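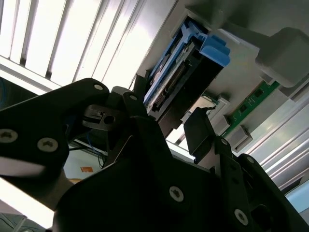 Fingers and linkage close in under the drive bay, drive in its blue caddy.

Check the Fingers Before You Touch the Program

Most of the hours lost on Skurkura last year were lost to reteaching points that had nothing wrong with them. I have the logs and I did a fair share of the reteaching, so I am arguing partly against myself.

Skurkura is the desktop cell at Hombridge. One arm, one two-finger gripper, a slatted aluminum table, a tower on its side, and a plastic fixture to the left of it for the parts. The job list is short. Drives, processors and memory move between the tower and the fixture, in either direction, depending on the program. The drive is the awkward one because the caddy has to meet its rails nearly square, and a small error in angle at the fingers becomes a larger error at the far end of the caddy.

When the drive binds, the operator sees the arm stop, reads a force limit on the Trala screen, and opens the point editor. The editor is right there and the wrenches are in a drawer across the room. The point gets moved by a few tenths, the next insertion goes through, and the fault is marked closed. Nobody has asked why a point that worked on Wednesday night should be wrong the next morning. A stored position does not wear. The numbers in the file are the same numbers.

The things that do change are mechanical. The finger plates are bolted to links, and the links are held by small Torx screws. Those screws see a reversing load every time the gripper closes on something and lets go. If one backs off by a quarter turn, the plate can rock. The gripper still closes, still reports the correct opening, and still holds a caddy well enough to carry it. It holds it at a slightly different angle each time. No position sensor in the arm will report this, as every joint is where it was told to be.

My proposal is a fixed order of work. After any force-limit stop on insertion, check in this sequence and write down the result before anyone opens the editor:

Screws on both finger assemblies, with the torque driver, cold.
Play at the fingertips, gripper closed on the gauge block.
Fixture seating on the table.
Chassis seating on the table.
Camera mount at the wrist.
Stored points.

That is six checks. Done by someone who has the tools laid out, they take less time than one careless reteach and the second reteach that follows it. Stored points come last on purpose. Once a point has been moved to suit a loose finger, it is wrong for a tight one, and whoever eventually tightens the screw inherits a fault that looks brand new. We had three of these in a single month. In each case the person who did the correct repair was the one who appeared to have broken the cell.
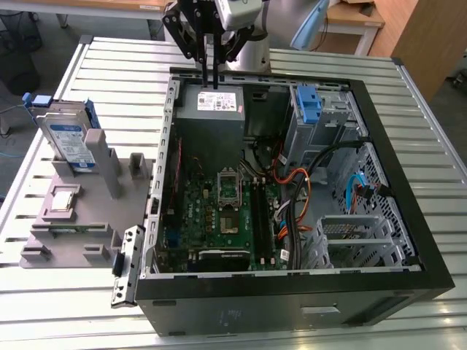 Last changed: March, Thursday, 16:40

The fixture deserves its own paragraph. It is gray plastic with raised posts and molded pockets, and it is the part everybody treats as furniture. In the standard layout the drive stands at the back in its caddy, the processor has a square pocket, and the memory has a long slot. All the pick points are taught against it, so any shift in the fixture moves every pick by the same amount. That makes it easy to tell apart from a loose finger. If the drive, the processor and the memory are all off in the same direction, look under the fixture. If the drive is off by a different amount on each try, look at the gripper. I would like this printed and taped to the table leg, where the person with the fault will read it.

The same test works on the tower. A case lying on its side sits on sheet metal, and sheet metal is not flat in any sense a robot cares about. Turn it over once to shake out a dropped screw and it may come down on a different pair of high spots. The socket, the memory slots and the bays all shift together. We stop it against the slats and check two corners with a feeler gauge. It is dull work and I have not found a substitute.

Kerstin Strömberg disagrees with me on the main point, and her case is a good one. She maintains the Trala side and would rather have the cell correct itself with the wrist camera. Find the caddy, measure its angle, adjust the approach, carry on. She ran this for 226 insertions and the stops nearly disappeared. I accept the result. What I object to is what it did to the records. The correction grew through the run, a little at a time, and since nothing stopped, no one looked. When the run was over I put a driver on the left finger plate and got movement on two screws before the driver clicked. The software had been absorbing a mechanical fault and would have gone on absorbing it until the plate was loose enough to drop a drive.

A correction value is a measurement, and it should be treated as one. If the camera is correcting the approach, put a limit on the size of the correction and raise a maintenance stop when it is passed. Kerstin has agreed to log the value. She has not agreed to the stop, and as of this writing the limit is a colored line on a chart.

Ivar Solheim takes the opposite side and wants the screws locked for good with permanent compound. I am against that too. Fingers on this cell get changed when the job changes, and a screw that has to be heated to come out will sooner or later take the thread with it. The Isaksson shop, which cuts our spare plates, will tap a new hole, but the new hole is never quite where the old one was. Medium-strength compound, a paint mark across each head, and a look at the marks at the start of a shift will do. A broken mark can be seen from standing height with a flashlight.

As for interval, I would set a full torque check at 1000 gripper closures, counted by the controller and never by the calendar. The cell sits idle for days and then runs through a night. A monthly check is too frequent for the first case and much too late for the second. The counter exists already. It is on the third page of the service menu and resets to zero when the battery is changed, so copy it into the log first.

Cables are a separate matter and I have left them out. An uncut loop of drive cable in the path of the fingers will also give a force stop on insertion, and no amount of torque will fix it. Tuck them before starting, look again after the power supply harness has been moved, and if the stop happens well short of the rails, suspect a cable first. I may add that as a line ahead of the other six once I have enough stops written up properly to say where in the stroke they occur.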